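Course: Robot Cells in Practice
Handout 5: Setting up and looking after the mug cell
Prepared by Yu-ting Fung, with corrections from Maxence Barbier

Please read this handout before you come to the lab hour. The cell has one arm, one gripper and one table, and we always set it up first in the simulator and afterwards on the real bench. The settings file is the same for both, so a mistake you make in the simulator will follow you to the bench if you do not find it.
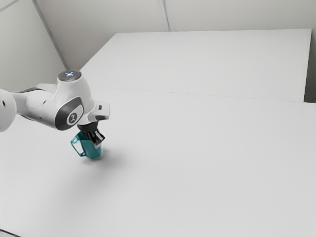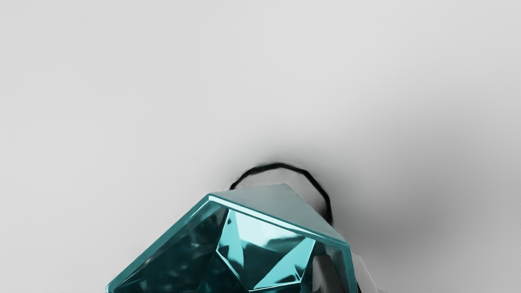

Simulated cell, teal mug and gripper.

1. Before you start

Open the project called Nolis. Inside it you will find the cell file, the gripper file and the log folder. Do not rename them. Last December a group renamed the gripper file, and the cell loaded the old one without any warning. They lost an afternoon.

Check the following:
– the gripper file has the number 207 in its first line;
– the log folder is empty, or you have moved the old logs away;
– the speed is set to low.

If the speed is not low, change it and save before you do anything else. The program Warketti, which moves the arm, reads the speed only once, at the start. Changing it later has no effect until you close the program and open it again.

2. Tool centre point

The tool centre point (TCP) is the point which the controller believes is at the end of the tool. For a gripper with fingers we place it between the fingertips, when they are closed. Every movement is calculated to this point. If the TCP is wrong by a few millimetres, the arm will still move nicely, and for this reason many students believe that all is well. The error shows itself only when the wrist turns.

To test it, choose a fixed point on the table and bring the fingertips to it. Then turn the wrist slowly in both directions, without changing the position. The fingertips should stay at the point. If they draw a small circle, the TCP is not on the axis where you think it is. Correct the sideways values first and the length after.

On the real bench we use a pin for this test. Maxence keeps the pins in the drawer under the controller. Please give them back, they are sharp.

3. Grasp position

We have two ways to hold a mug: by the wall, with one finger inside and one outside, or by the handle. In this course we use the wall grasp. It needs less turning of the wrist, but it asks for a correct height. With the fingers too high, you hold only the rim and the mug can swing. With the fingers too low, the inside finger meets the bottom before the gripper closes.

Note that a mug with flat faces behaves differently from a round one. The finger pads should lie flat against a face. When they meet a corner between two faces, the mug turns a little during closing – you will see this in the log as a second small peak of force. Turn the grasp angle until the peak is gone. It is better to change the angle in small steps and write down each one.

The camera program, Vumov, gives the position of the mug but it is weak on shiny surfaces. Reflections inside a glossy mug can be taken for edges. If the position jumps between one run and the next while the mug stands still, look first at the light and only then at the calibration.

4. Care of the real gripper

Once a week the gripper must be cleaned and checked. The work is simple, but it should be done in this order.

a) Move the arm to the park position and press the stop button. The key goes in your pocket, not on the table.
b) Wipe the finger pads with a dry cloth. No alcohol, it makes the rubber hard.
c) Open and close the fingers by hand. You should feel the same resistance along the whole way.
d) Look at the screws of the linkages. If one has moved from its paint mark, tell me before you tighten it.
e) Write the cycle counter in the book. At the last check it was 2845.

Worn pads are replaced as a pair, also when only one looks bad. New pads come from Garcia and are a little thicker than the old type, therefore the closing width must be measured again after each change. Repeat the test of section 2 as well.

5. To hand in

Each group of 2 sends me one page with the TCP values before and after correction, the grasp angle you chose, and the force curve of your best run. Please add also one curve which was not good and write what you think was the cause. The last day is Friday, June 16, 2023. If the simulator is not working on your computer, write to me before that day and we will find you a place in the lab.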